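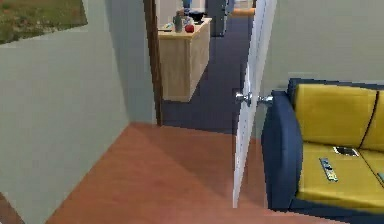
Robot Learning, Unit 4
Teaching by Driving: Remote Control Demonstrations in a Simulated House
Handout, August 2018
Instructor: Seija Honkanen. Lab help: Nahom Nigatu

Read this before you pick up the controller. It covers what a demonstration is, what gets saved, and why I don't trust most of the numbers that come out of this kind of work.

1. The claim

A person drives the arm through a task by remote control. The software saves what the robot's camera saw and what the person told the arm to do, step by step. A model is then trained to give the same commands when it sees similar views. This is called behavior cloning. The sales version is that anyone who can play a video game can teach a robot housework. Cindeo says close to that in its brochure, and I'd like you to keep the brochure in mind while you work.

2. What the record holds

Each step has a view and a command. It has no reasons in it. If you stopped because you were thinking, the model sees a stop. If you looked around because you were lost, the model sees that looking around is part of the job. Plenty of steps in an ordinary session tell the learner very little about the task.
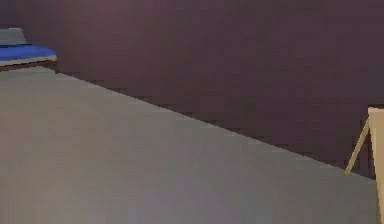
Figure 1. Floor, wall and the end of a bench. No arm or gripper in view.

Ask what command ought to go with a view like Figure 1. Turn left? Turn right? Back up? The driver may remember where the table is. A model that gets one view at a time can't. Wendelin Mösli's answer is to give the model a short memory, and that may help, but then it also has more ways to pick up your habits. Bahman Nazari would rather cut the searching out before training. Then you have a robot that has never been shown how to recover from being lost. I don't find either answer satisfying.

3. Hands and depth

Driving an arm from a flat screen is hard. You lose depth, and you feel no contact. People make up for it by creeping in, overshooting and coming back, and all of that goes into the record too.
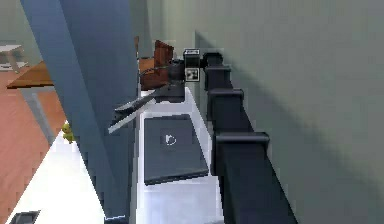
Figure 2. Gripper beside a narrow white ledge, with a dark tablet-like object lying on the ledge.

Try to judge from Figure 2 how high the fingers are over the things below them. Write your guess down and compare it with your neighbor's. If you can't agree, be careful about calling the driver an "expert," which the papers do freely.

4. About that success rate

Suppose a report says 70 percent. Before you repeat it, find out:
Who drove, and were the test starts set up by the same person?
How many rooms were used? Was the test room one of them?
Were failed demonstrations thrown out, and who decided they had failed?
Was anything tried outside the simulator?

The last one matters most to me. A simulated floor is as smooth as somebody made it.

5. Lab work

Work in teams of 2. Each team records 10 demonstrations, and both partners drive. Keep the bad ones — mark them, don't delete them. Then go back through one full run and label every stretch as searching, approaching, handling or waiting. Hand in the labels with one page on which stretches you would train on and why.

Onni Valtonen's notes on the controller are in the course folder. Read them before you ask Nahom.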